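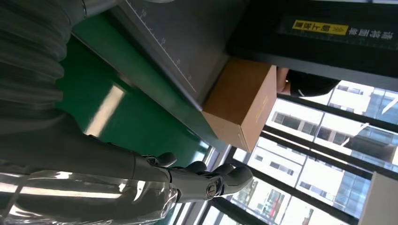
Every few months someone sends me a paper saying that wrist cameras have solved parcel handling, and this time it was Shoshana Bellamy, with the Kotine preprint. The claim is up to 60 percent fewer missed grasps when the policy sees only what the hand sees. Fine. But look at what the hand sees. There's a plain cardboard box at the end of a dark work surface, a lot of bright window behind it, and a fair share of the view goes to the robot's own arm in its wrinkled plastic cover, throwing glare back at the lens. I'd like to know how much the network learned about boxes and how much it learned about that window.

The authors trained on 753 episodes, all in one room. Their test set is 15 boxes, and as far as I can tell from the appendix they never moved the table. Ignacio Halvorsen tried something similar at Umham last December and his numbers fell apart as soon as the blinds came down — he told me so himself, and he wanted it to work.

I'm not saying the result is wrong. The baseline bothers me more, a fixed overhead camera that got 2 days of tuning. Give it the same care as the wrist model and then show me the gap. I've written to ask for the raw logs.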